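3.2 Household Tableware and the Sorting of Plastics

The household survey was carried out in two districts, Urthorpe and Islow, which share a waste contractor but differ in the way recyclable material is collected. Urthorpe provides a single mixed bin, emptied every other week. Islow provides separate containers for paper, metal and plastic, and residents are expected to sort items before collection. Both districts publish a printed guide, and in both cases the guide deals almost entirely with packaging. Durable plastic goods such as cups, bowls, storage tubs and toys receive one short paragraph in the Urthorpe guide and are not mentioned in the Islow guide at all.

A total of 3,291 households returned a completed form. Each form asked the respondent to say what the household would do with 12 common plastic items once they were no longer wanted. Five of the items were packaging and seven were durable goods. The possible responses were the recycling bin, the general waste bin, donation, storage at home, and "not sure." Respondents could choose only one response for each item. The cup was placed first on the form, as pilot testing had shown that people found it the easiest item to understand.

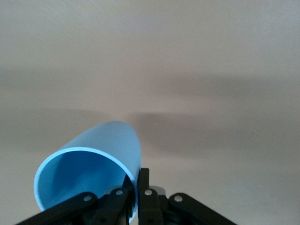
Agreement between households was high for packaging and low for durable goods. Bottles and milk jugs were assigned to the recycling bin by a clear majority in both districts. Cups and bowls drew a much wider spread of answers, and "not sure" was chosen more often for these than for any packaging item. Many respondents wrote in the margin that a cup was made of plastic and so ought to be recyclable. Others wrote that it was not a container in the sense used by the guide. Both readings are reasonable, given the wording that residents had been sent.

The difference between the districts was smaller than expected. Islow residents, who sort their own material each week, were no more certain about durable goods than residents of Urthorpe. They were, however, more likely to keep such items at home. Storage was often described as temporary - until a school sale, a move, or a visit to the drop-off site - although the form did not ask how long items had already been kept.

Color also entered into the written comments. A number of respondents believed that brightly colored plastic is always rejected at the sorting plant, while clear plastic is always accepted. Neither district guide makes this claim. The idea may have been carried over from older guidance on glass, where color was used to separate material at the curb. Staff at the Irnus sorting facility told the study team that size and shape cause more trouble on their line than color does, and that nested bowls are hard to separate once they have been pressed together in the truck.

Mealtime use was treated as a separate question. Households with young children reported owning more plastic tableware and replacing it more often, mainly because of scratches and staining. Plastic plates and bowls in these homes were commonly used alongside ceramic ones. Figure 7 shows everyday items of the kind discussed in this section, including cups and bowls, together with food.

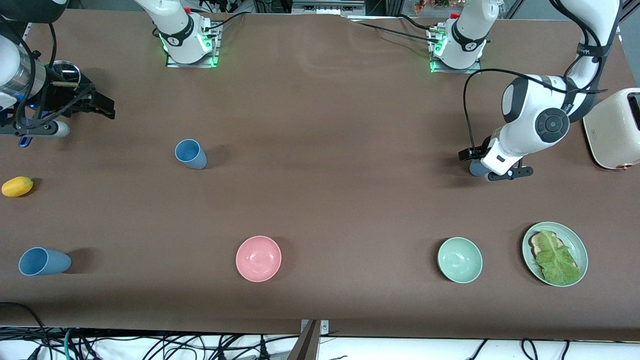
3.3 Limits of the Survey Data

The form recorded what respondents said they would do, and no bins were inspected. Households that take an interest in recycling were probably more willing to reply. The Boiko follow-up study, described in Section 8, was designed to address the first of these limits by comparing stated and observed behavior in a smaller group of homes.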